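Gollomell Community Help > Making and Mending > Home robotics

Pads on my hand-held gripper slide off thin packets. Softer rubber or a different shape?

Posted by Yolotzin Tovar, Sun 30 June

Hello all, I hope this is the right corner of the site. I have been building a hand-held gripper at our shared workshop in Holtum, the sort you walk about with and squeeze, with a camera looking down over two fingers. The idea is to record myself doing small tidying jobs and later on let a little arm at home have a go at copying me. It has been a lovely project, my first with proper linkages, and I have been at it on and off since February.

The fingers open and close very nicely now. My trouble is with flat things. A cork, a spoon handle, a rolled-up sock, all fine. But ask it to lift a small paper packet out of a tray and the pads skate over the top, or they push the packet up against the rim and crumple it. The pads are flat black rubbery blocks, each held on through two small holes, and the right one has lost a tiny chip from its inner edge (I caught it on the vice, my own silly fault). I've also noticed that the right pad leans in towards the left one, and I can't decide if that matters.

Should I be looking for a softer rubber, or is the shape wrong? I have a tin of offcuts from the Turnaven bench sale, so I would rather cut something new than buy it. Picture at the bottom of the page, if it's any help. Thank you in advance, and sorry for going on!

Killian Riviere

Hello Yolotzin, what a nice thing to be making. I had very much the same bother with mine, and I spent far too long on the rubber before I looked at the geometry.

A flat square-ended pad can't get under anything. It has to pinch from the sides, and a thin packet lying down has hardly any side to pinch. So before you change the material, try cutting the tip of a spare pad to a slope, so that it comes down to a thin lip where it meets the table. Take the slope off the outer face and leave the gripping face flat. I did mine with a sharp knife and finished it on fine paper stuck to a bit of glass. Once you have the lip, bring the fingers in low, let one edge of the packet ride up, and then close.

About the lean: do look at that first, it's a five-minute job. Close the fingers slowly on a strip of paper and pull. If the paper only drags at the tips, or only at the bottom, your pads aren't meeting square. With mine, one of the pivots had gone tight and the finger never quite came round to parallel. I backed the screw off a quarter turn, put a drop of light oil on it and worked it back and forth for a while with the radio on. A small amount of toe-in at the tips is no bad thing for picking up thin stuff, mind you, so don't chase it to perfection. You just want both sides doing the same.

The chip wouldn't worry me unless it's right where the packet goes. You could always turn the pad round if your holes are evenly spaced.

zoega_fan_876

softer rubber. i used the grey Zoëga sheet and it grips everything. also put something under the packet like a tea towel so it can't slide

Yolotzin Tovar

Thank you both, that's so kind. Killian, I did the paper strip test at dinner time and it does drag only at the tips, so I shall be taking the right-hand pivot apart this evening. I'm going to cut one sloped pad and leave the other as it is for now, and see which I prefer. The tea towel is a clever thought, but I'd like the arm to manage on a bare tray in the end, so I'll keep that one in my pocket. I'll come back and say how I got on.
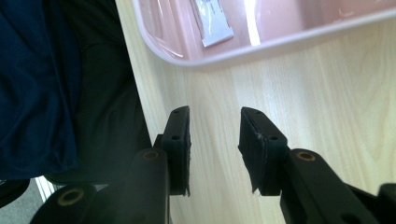

The gripper over the table, fingers open, with a packet in the pink tray.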